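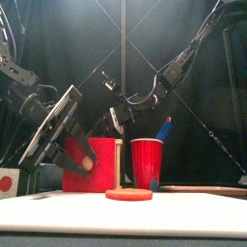
So I finally went out to see the terns. Milagros Bañez has been asking me every summer if I want to come help at the Pustden lagoon, and every summer I have had something on, usually something dumb like getting the car looked at. This year I said yes before I could think about it, and then she told me we'd be meeting at the boat ramp at 4:30 in the morning. Well, okay then!

If you don't know Pustden, it's a long skinny lagoon behind a gravel bar, with a couple of low islands at the north end. The bigger one is called Galang and that's where the common terns nest. They used to nest on the bar itself, but between the dogs and the foxes and people dragging coolers across it they mostly gave up, and Galang is what they have left. Milagros has been keeping an eye on the colony for 10 years. She knows which corners flood in a big tide and which clumps of beach pea the chicks like to hide in, and she can tell you all this in the dark while backing up a trailer.

I brought the wrong hat. She had told me "bring a hat" and I brought a nice soft sun hat, and what she meant was a hard hat or at least something stiff, because terns go for the highest part of you and they have beaks like sewing scissors. She lent me a bike helmet with a bamboo stick taped to the back. The idea is that they hit the top of the stick instead of your scalp. It mostly works. They also poop on you, with really impressive aim, and the stick does nothing for that.

The boat ride is short, maybe long enough to drink half a coffee. It was flat calm and just starting to get gray, and you could hear the colony way before you could see it. I had expected a gull sort of noise, but it's harsher and faster, all these kee-yarrs on top of each other. Then somebody in the colony decides there's a problem and the whole lot of them goes up at once and everything goes quiet for a second – a "dread," Milagros calls it – and they sweep out low over the water and come back and start yelling again. The hair on my arms stood up. I asked what had scared them and she said nothing, probably, they just do that.

The job was chicks. We had permission to be on the island for a short visit, before the sun got strong, and the rule is you get in, do your section and get off, so the parents can come back and shade the little ones. You walk in a line, very slowly, and you look at the ground before every single step. I can't tell you how slowly. A tern egg is the color of gravel with some darker gravel splotched on it, and a tern chick is the same thing with fluff. I stood still at one point to fix my chin strap and found that the pebble next to my boot was looking at me.

Milagros did the banding and I held the bag and wrote down the numbers. (My handwriting at five in the morning is not something I'm proud of, and she made me read every one back to her.) The bands are tiny and the legs are so much tinier. One chick threw up a whole sand eel on her sleeve, perfectly intact, and she just said "thank you" and put it back down beside him. He ate it again. I was delighted.

We got through our section with time to spare and had breakfast back at the ramp, egg rolls from the Wasano, the bakery on the harbor road. Get there early, they sell out of the sesame ones by 7. I had gravel in my boots and a white stripe down my back and I was happier than I've been in months.

A few people have already asked me how the birds are doing, so I'll pass on what Milagros told me, with the warning that she's careful about this and won't call a season good until it's over. There were 300 pairs this spring, which is up on last year. The June storm took out the nests on the low side, and a lot of those birds tried again higher up, so there are chicks of all ages running around right now. The big worry is late August, when the young ones are flying but still dumb, and people start landing kayaks on the island to have lunch. Please don't land on Galang! There's a perfectly good beach at Trukero, just across the channel, with shade and a picnic table, and you can watch the terns fishing from there all afternoon. I've done it twice since.

There are 2 more visits this season and I've said yes to both. I've ordered my own helmet, and Milagros says she'll cut me a stick.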